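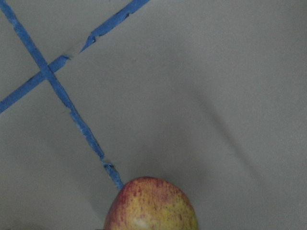 What the tape taught us

Regular readers will remember that last November Ludivine Besson asked for a budget line for blue painter's tape and was told to take it out of petty cash. We would like it noted that the tape has since produced the most useful result of the Ludel project, and that it cost less than the meeting about it.

The question was a dull one, so of course it took months. When you teach an arm to pick things up and put them down by showing it how, you need the things to start somewhere. If an apple starts in the same spot every time, the arm learns that spot beautifully and is lost when the apple is a hand's width to the left. If the apple starts wherever the operator feels like dropping it, you find out that operators have habits. Ours put nearly everything close to their own right hand. We had 3,000 demonstrations that we had been calling "random" in talks, and Aurélien Guillot plotted the start positions one evening and found that they made a sort of kidney shape. The far corners had hardly been visited. He sent the plot round without comment, and the word "random" quietly left the slides.

So, tape. Lines on the work surface divide it into cells, and a short script tells the operator which cell the object goes in next. Inside the cell you can put it where you like, any way up. A plate may hang over a line, as plates do, and then it belongs to the cell that holds its middle. We spent an afternoon on that rule. There was a competing rule involving the rim, and the less said about it the better.

The comparison was simple. One policy was trained on 40 demonstrations per task collected the old way, and another on 40 collected by cell, with the same arm, the same operators and the same settings. Then we tested both on 16 placements that neither had seen, picked by the script so that we couldn't be accused of favorites. The task was to get the fruit onto the plate. The old-way policy managed it in five of them. The by-cell policy managed 13.

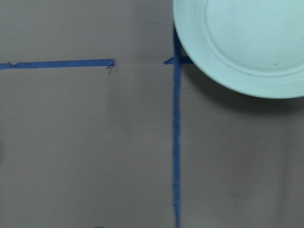

Before anybody at Gaillard forwards this to a customer, a few cautions. It is one arm and one bench. Sixteen placements is a small test, and we are running a longer one. The three failures were all grasps near the edge of the arm's reach, where the wrist has to fold itself up in a way it plainly resents, and no amount of tape will fix that.

Then there is the question several of you raised at the last lunch talk: does the policy just learn to look at the tape? It's a fair worry, given that the wrist camera gets a fine view of it and the stuff is very blue. Aurélien reran the test with every strip pulled up. The by-cell policy dropped from 13 to 12, which we are choosing to be calm about. He also noticed that the strips get ragged and torn after a few weeks of things being slid across them, and suspects the wear helps a little, as no two sessions show the camera quite the same lines. Ludivine thinks this is a grand excuse for not replacing the tape. They are both going to be allowed to think so until someone runs the experiment.

The script is in the shared Maltulden folder, under "cells". It needs the size of your surface and the number of rows and columns, and it prints the next cell in letters large enough to read from the operator's chair. The Devico bench has been using it since spring with bowls and cups and reports no complaints, apart from one about the font. If you try it, please keep the log file it writes, even for sessions you throw away. Half of what we know about the kidney shape came from sessions somebody meant to delete.

The longer write-up goes round when the bigger test is done. Tape requests should still go to petty cash.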